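Surar: ficha de datos del inventario de envases de bebida
Versión 2. Publicada el 30 de diciembre de 2023 por Kaltmont
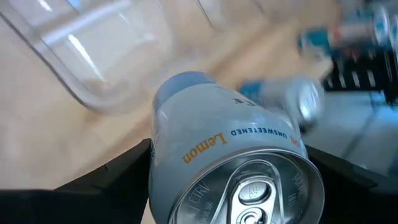 Ruangrit objetó, durante la revisión de la primera versión, que una lata de sabor limón sin azúcar y otra del mismo sabor con azúcar no pueden compartir código, y que el sabor por sí solo no basta para clasificar un envase. La objeción fue aceptada y dio lugar al campo "variante", descrito más adelante.

Resumen

Surar es un registro documental de envases de bebida de uso individual, destinado a las tareas de clasificación, almacenamiento y retirada que se realizan en cocinas compartidas y puntos de recogida interiores. Comprende 900 registros repartidos en 54 categorías. Cada registro corresponde a un envase y reúne los datos del material, el cierre, el texto comercial legible y el destino previsto.

La presente ficha acompaña a todas las copias del registro y debe conservarse junto a ellas.

Contenido de la distribución

registros.csv: tabla principal, una fila por envase.
categorias.csv: relación de categorías con su código y su definición.
textos.csv: transcripción del texto leído en cada envase.
cambios.txt: modificaciones respecto de la versión anterior.

Todos los archivos emplean codificación UTF-8 y punto y coma como separador. Los campos vacíos se dejan en blanco; no se admite el guion ni la abreviatura "n/d".

Campos de la tabla principal

id: identificador del envase, estable entre versiones.
material: aluminio, vidrio, plástico, cartón compuesto u otro.
cierre: anilla, rosca, corona, tapón a presión o sin cierre.
color_base: color predominante de la superficie, sin contar la tipografía.
sabor: denominación tal como figura en el envase, en su idioma original.
variante: mención relativa al azúcar, los edulcorantes o el gas. Por ejemplo, "UNSWEETENED".
grabado: marcas en relieve de la tapa o la base, cuando puedan leerse.
destino: almacén, consumo, devolución o reciclaje.
observaciones: texto libre, con un máximo de dos frases.

Criterios de transcripción

El texto impreso se transcribe respetando mayúsculas y minúsculas. Una lata con la palabra "Lemon" en naranja dorado y "UNSWEETENED" en azul oscuro genera dos entradas en textos.csv, una por cada color de tinta, aunque ambas palabras formen parte de la misma denominación comercial.

Las palabras incompletas no se reconstruyen. Si sólo se distingue un fragmento, se anota el fragmento seguido de tres puntos. Lo mismo rige para los caracteres estampados en las tapas de aluminio, cuya lectura suele ser parcial. En caso de duda entre dos letras, el campo "grabado" queda en blanco.

La marca no se deduce a partir del color ni del diseño. Un envase sin marca legible se incorpora igualmente al registro, con el campo de marca vacío en textos.csv.

Procedimiento de clasificación

1. Separar los envases por material.
2. Comprobar el estado del cierre. Las latas con la anilla levantada y la boca abierta no pueden recibir el destino "almacén".
3. Leer el sabor y la variante.
4. Asignar la categoría y anotar el destino.

Los envases con contenido residual se vacían antes de pasar a reciclaje. Las latas no se aplastan hasta que el registro haya sido validado, pues la deformación de la pared impide comprobar el texto.

Cambios respecto de la primera versión

Se incorpora el campo "variante". Se suprime la categoría genérica "refresco de limón", cuyos registros se han distribuido entre las categorías con azúcar, sin azúcar y sin mención expresa. Se corrigen los códigos de cierre de los envases de vidrio, afectados por un error de exportación detectado en febrero.

Limitaciones

Las categorías de aluminio y plástico concentran la mayor parte de los registros. El cartón compuesto está escasamente representado y no se recomienda su uso para comparaciones. La mención "sin azúcar" reproduce lo impreso en el envase y carece de valor nutricional o sanitario. El registro no recoge fechas de caducidad ni números de lote.

Condiciones de uso

Se autoriza la consulta y reproducción con fines internos, docentes y de investigación, siempre que se cite la denominación Surar y el número de versión. La integración en Arico requiere la importación previa de categorias.csv; de lo contrario, los códigos de destino se muestran sin su definición.

Las correcciones deben remitirse a Kaltmont indicando el identificador del envase, el campo afectado y el valor propuesto. No se tramitan solicitudes que abarquen más de una categoría.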